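Chapter 8
Paying for Things That Last

In this chapter
The difference between an expense and a capital purchase
How a business spreads the cost of equipment over time
Straight-line depreciation
What happens when an asset is sold or scrapped
Key terms: capital asset, useful life, salvage value, book value, accumulated depreciation

Plestach is a small company that makes metal brackets for shelving. In December it paid its electric bill, bought a pallet of cardboard boxes, and took delivery of a new press. All three payments came out of the same checking account, and all three were made within a few hours of each other. The bookkeeper recorded the first as an expense of the month, put the boxes into supplies, and entered the press in a separate part of the books, where it will stay for years.

The reason lies in how long each item is useful. The electricity was used up by the end of the month. The boxes will be gone before spring. The press will help make brackets for a long time, and if its whole cost were charged against December, the company would seem to have had a terrible month. The months that followed would look better than they were, with a machine at work in them that seemed to cost nothing.

Accountants handle this by treating the press as a capital asset. A capital asset is something a business owns, uses in its work, and expects to keep for more than one year. Buildings, trucks, ovens, computers, and factory machines are common cases. Land is also a capital asset, but it is treated differently, as Section 8.4 explains. Goods bought to be sold again are inventory and were covered in Chapter 6.

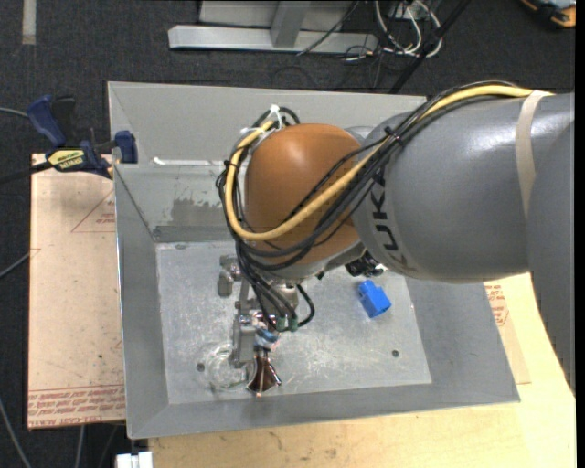
Every dollar spent on equipment has to show up as a cost sooner or later, one reader of the last edition wrote to us, so why not charge it all on the day the check clears and be done with it? Very small businesses often do something close to this, and for cheap items it is the usual practice. A stapler may last ten years, but no one keeps a depreciation schedule for a stapler. Most firms set a dollar limit. Purchases under the limit are expensed at once, and purchases over it are recorded as assets. Plestach sets its limit at $1,283, a figure left over from an old insurance form that was never rounded off. The exact number matters less than using the same one from year to year.

Above the limit, the cost is spread over the asset's useful life. The useful life is an estimate, made when the asset is bought, of how long the business will use it. It may be shorter than the time the thing could physically last. A delivery company called Selus replaces its vans after eight years even though many of them still run. For Selus, the useful life of a van is eight years. Another owner with lighter routes might keep the same van for twelve and would use that figure instead.

The part of the cost charged to each year is called depreciation. The word confuses many students, who have heard it used for a drop in market price. In accounting, depreciation is a way of assigning cost to periods. It does not try to measure what the asset would sell for today. A van can lose a large share of its resale price in its first year, yet the books may show the same charge that year as in every other.

Suppose Selus pays $26,000 for a van and expects to sell it for $2,000 at the end of its useful life. The $2,000 is the salvage value. The amount to be depreciated is $24,000, and with the straight-line method it is divided evenly:

$24,000 ÷ 8 years = $3,000 per year

After one year, the van's book value is $23,000. After two years, it is $20,000. Book value is the original cost minus all the depreciation recorded so far, a running total known as accumulated depreciation. When book value reaches $2,000, depreciation stops, whether or not the van is still on the road.

Before you go on

1. Trernus Bakery buys a mixer for $128 and an oven for $9,000. Its limit for recording assets is $500. How should each purchase be recorded?

2. If the oven has a useful life of ten years and no salvage value, what is the yearly depreciation under the straight-line method? What is the book value after three years?

3. Look back at the Selus van. If the company had expected a salvage value of $4,000, would the yearly charge be higher or lower? Work out the new figure.

8.1 What Counts as Cost

The cost of an asset includes more than the price on the invoice. It also takes in the amounts needed to get the asset to its place and ready for use, such as freight, sales tax, and installation. Repairs made later are usually expenses of the period in which they are done.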